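Holroyd Neighborhood News

Glass goes in its own bin starting in August

The change we wrote about in the spring newsletter is now settled. From August, glass will no longer go in the blue cart with paper, cans and plastic. Each household on the Holroyd route will get a small gray bin for glass only, and Drodotex will empty it every other Wednesday. The blue cart stays on its weekly schedule.

The bins will be dropped at the curb during the last two weeks of July. There are 1,670 addresses on the route, so please wait until the end of the month before calling to say yours is missing.

Bottles and jars of any color are fine. Rinse them and leave the labels on. Lids come off — metal ones go in the blue cart, plastic ones in the trash.
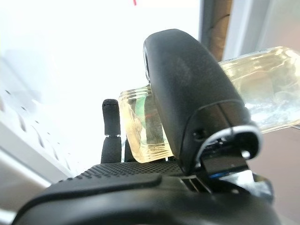

What stays out

Drinking glasses, window glass, mirrors, baking dishes and light bulbs can't go in the gray bin. They melt at a different temperature from jar glass, and one baking dish can spoil a full load. Wrap broken pieces in newspaper and put them in the trash. Light bulbs can be left at the Stetano hardware store, at the counter by the paint.

Set the bin out by 7 a.m., 3 feet from the blue cart and clear of parked cars. Bins left on the lawn won't be emptied.

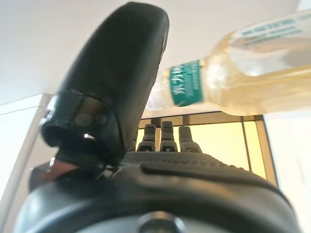 Thumb and three fingertips, all in black.

Apartment buildings with more than 4 units will share a larger container. Building managers have the delivery dates and will post them in the lobby. If you live on Urkommont Lane, where the truck can't turn, bring your bin to the corner as you do with the blue cart now.
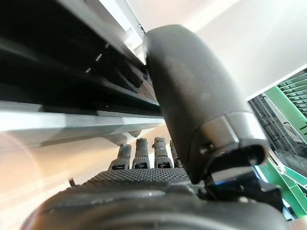 The fee on your bill does not change this year. A second gray bin can be ordered for $14, paid once, and the form is at the library desk. Missed pickups should be reported within two days, with your street address and the side of the street the bin was on.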